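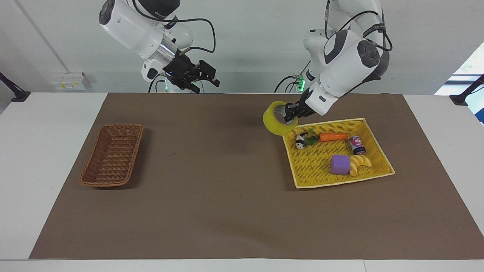

Yellow tray on the brown paper, tape held at the corner

Shallow woven trays for mixed small items: base sag and rim height

gauge_and_rule
Posting this under storage as there is no section for baskets. I am after opinions on shallow woven trays for a mixed set of small things. The current set is a toy carrot with leafy tops, a panda figurine, a purple sponge cube, a toy croissant, a small container with a printed label and a roll of packing tape. Tray is the yellow one. The table is white and I keep brown paper over it.

Questions:
1. Does the open weave in the base matter for anything this light?
2. Is a low side enough, or should I go to a deeper basket?
3. Does anyone line them?

The shelf it has to live on is 640 mm wide inside the uprights.

plinth47
1. No. I had a Wulteck tray with a similar weave carrying 470 g of mixed hardware for a year and measured no change in the base. Your lot will be well under that, tape included.
2. Depends whether you lift things out or tip them out.
3. No.

Irn_Bodger
Disagree on 2. Low sides are fine on a table and poor on a shelf. Anything round will go over the rim when the tray is pulled forward at an angle. Tape is the worst of your six. Lay it flat and it behaves. Stand it on edge and it wants to roll.

gauge_and_rule
Tape goes flat once it is in. The layout I have settled on is two rows with the long side of the tray towards me. Croissant, sponge and tape at the back, then the labelled container, carrot and panda at the front. The carrot takes up most of the front row and cannot go anywhere else without the leaves ending up on top of something. 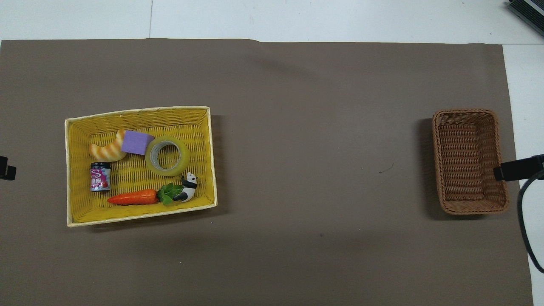
The brown wicker one is the deeper option I mentioned. I have had it since April and use it far less. With small items in a deep basket you end up feeling for things at the bottom, and the panda always ends up underneath.

plinth47
Then you have answered your own question. Keep the shallow one.

sallowfield
Would not call it answered. A deep basket with a raised base gives you both. Cut a piece of stiff card to the inside dimensions and pack it up from below. Retville used to sell inserts for this at 11 mm thick, two stacked was about right for most baskets. Check the taper first. Woven sides are seldom vertical and an insert cut to the rim size will not go down.

Irn_Bodger
Seconded on the taper. Measure at the height where the insert will sit.

plinth47
That is a lot of work to turn a deep basket into a shallow one when the shallow one is on the same table.

sallowfield
The work is one piece of card and a knife. The rim height stays, and that was your objection to tipping.

plinth47
I made no objection to tipping. I said it depends.

gauge_and_rule
Can we stay on the trays. Separate matter: the paper. It has a fold near the far edge and that edge does not run straight. Does anyone flatten theirs, or just replace it?

kettleby_r
Replace. We get through it by the roll at Irnthorpe, mostly for packing benches. Store it rolled, never folded. A crease can be ironed on a low setting from the back but it will still show. If the edge wanders, cut against a steel rule and leave the same margin of table on each side so you can see when it has shifted.

Irn_Bodger
Or tape it down. You have tape.

gauge_and_rule
Packing tape lifts the surface of the paper when it comes off. Tried it.

kettleby_r
Low-tack masking tape, corners only. The Gebreyes one is adequate. Expect to replace the corners before the sheet.

sallowfield
Coming back to the trays, has anyone put a number on how long the weave lasts at the corners? Mine goes there first.

plinth47
I logged 2,000 lifts on the Wulteck before a strand let go, and it was at the handle side. Corners were sound. Held at both short ends every time, which may account for it.

Irn_Bodger
One tray is not a test.

plinth47
Run a second one, then.

gauge_and_rule
I will keep the yellow for these six and try the card in the wicker one. Outside length of the yellow to follow when I have a rule to hand.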